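Handover release: force threshold or palm detection?

gantrygoat
Fusow planner, Garnex grip node on top. Release is supposed to fire when the palm tracker sees an open hand under the object.

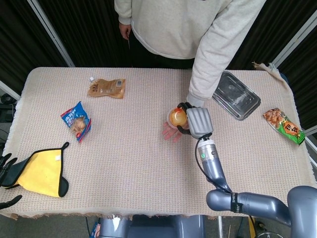 My problem is that the tracker says "open" at 0.55 confidence and the planner treats that as gospel. I don't buy it.

plinth_675
Then raise the threshold. Ours is 0.8 and it's fine.

gantrygoat
Fine over how many runs? The fingers are right in front of the palm at that point.
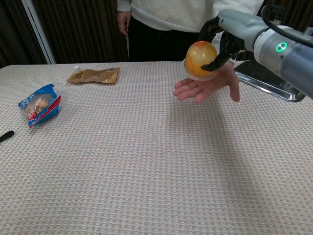
Reply 4, mudlark
I'm with goat. Palm tracking gets you there, wrist force should decide the release. We wait for 5 stable readings on the Baumgartner driver.

plinth_675
Wrist force on something that light is mostly noise. Show me a plot.

mudlark
Logs are at Boltavville, will post in March. Filter your cable drag first.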